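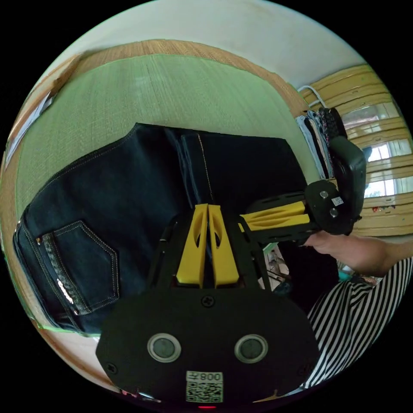 Two Grukar hand-held grippers and one pair of jeans, folded lengthwise.

Civgate puts the laundry problem in your hands

Grukar kit lets people teach household chores to robots without first buying a robot

Civgate is taking orders for Grukar, a kit of 2 hand-held grippers for recording how ordinary people do ordinary chores. A person holds the grippers, does the job, and the kit saves the movements in a form a robot can be trained on. No arm, cage or forklift delivery is involved. The kit fits on a closet shelf, assuming the closet has been folded into first.

Civgate's earlier products were for warehouses, where boxes have corners and stay the shape they were when you last looked. Homes are full of things that do neither. Customers kept asking for training data on clothes, and kept asking for it from real rooms with real clutter, so the company spent the past year on a tool that could be carried into one. 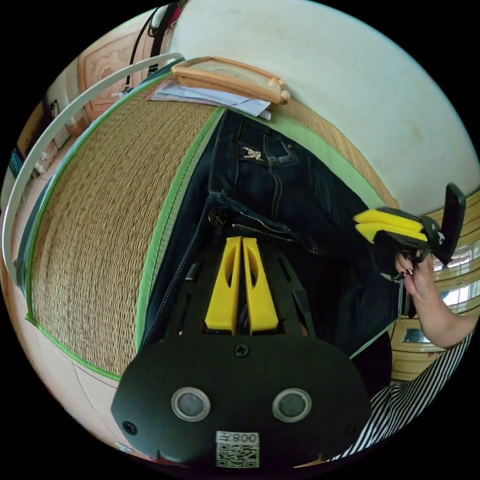 Grukar was tested on clothing before anything else, on the theory that a tool that can put up with laundry can put up with the rest of the house. Towels went quickly. T-shirts took longer. Denim was given its own chapter in the manual, because a pair of jeans is really several materials pretending to be one, and a zipper, a metal button and a row of topstitching all feel different between two plastic fingers. The slots cut through those yellow fingers let them flex a little when they meet a thick seam, and the fingers can be swapped by hand when they wear down. They come in yellow. Civgate considered other colors and then had other things to do.

Each gripper carries a QR sticker. Scanning it at the start of a session tells the software which unit is which, a step the company added after an early trial in which a left hand and a right hand were filed the wrong way around and a week of sock folding had to be done over.

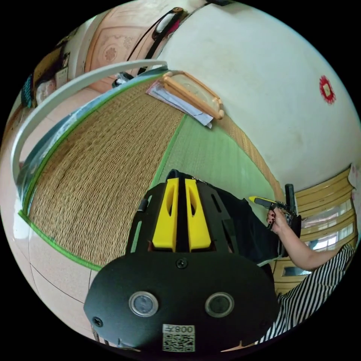

FIRKPORT, 03/10/2024 – Grukar goes on sale today direct from Civgate and through Yazıcı, the lab equipment dealer, which will also handle repairs and spare fingers. The kit costs $1,412 and includes the grippers, a charging dock, a carrying case and a license for the recording software. Spare fingers are sold in pairs, as are most things in this business.

Also in the case are 25 printed task cards, from folding a pillowcase to pairing gloves. Each card gives a starting position and a finishing position and leaves the middle to the person holding the grippers. Civgate tried writing out the middle. The card for a fitted sheet ran to several pages and is not included.

The company would like buyers to know what Grukar does not do. It does not fold anything unattended. It will not make a person faster at laundry, and for the first afternoon it will make most people a good deal slower. Recordings stay on the buyer's own computer unless the buyer moves them.

Grukar is covered for 3 years against faults in parts and workmanship. Fingers are excluded, as is anything that has been through the wash.

Labs and studios can book a demonstration at Civgate's Firkport office or any Yazıcı showroom. Visitors are welcome to bring their own clothes, preferably clean.

About Civgate
Civgate makes recording tools and grippers for robot training. It is based in Firkport.

Press contact: Civgate press desk, Firkport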